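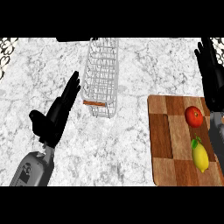 Réka Pintér wrote back after her first afternoon on the system that her shoulders gave out before the software did, and that she wanted the next person to have a chair with arms. Her note went into the release plan for Fiduno, along with the remarks of the other operators who tested it over the summer.

NIKESBERG, October — Antal today released Fiduno, a remote teaching package for two-armed robots. A person wearing tracked gloves moves both hands, and a pair of simulated arms follows on a kitchen counter. Each run is saved as a demonstration that a robot can later be trained on.

The first task set is built around a marble counter with a wire basket, a checkered cutting board and a few pieces of produce. It includes 477 demonstrations recorded by 10 operators at the company's office in Nikesberg. Every demonstration was done by hand. Scripted motion was left out of this release.

"We wanted ordinary people to be able to do the teaching," said Judit Kozma, product lead at Antal. "Most of our operators had never driven a robot. They learned the gloves in a morning, and the hard part after that was slowing down."

Operators can throw out a bad run with a foot pedal and start over from the same layout. Runs that include a fumble and a recovery can be kept and tagged separately — the training team asked for this after early models froze whenever a grasp went wrong.

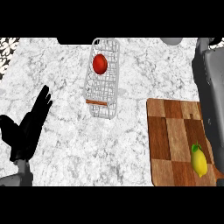 Does a customer need a real robot to begin recording? The gloves, the software and one desktop computer are enough, and the recordings can be moved to hardware later.

Fiduno stores the joint positions of both arms and hands together with the rendered camera view. Object positions can be shifted between runs, either by the operator or from a saved list. A reviewer can play back any run at half speed and trim dead time from the start or end.

Plirkberg, a maker of kitchen equipment, has been using a test version for over 7 months. Gergely Halász, who manages the work there, said his group now records in two short sessions a day. "Long sessions gave us sloppy data," he said. "People get tired and start to drag the hand across the counter."

The package is available now to existing Antal customers. New customers can request a trial seat through the company's sales desk. A second task set, covering drawers and cabinet doors, is in preparation.

Press contact: Dorottya Takács, Antal, Nikesberg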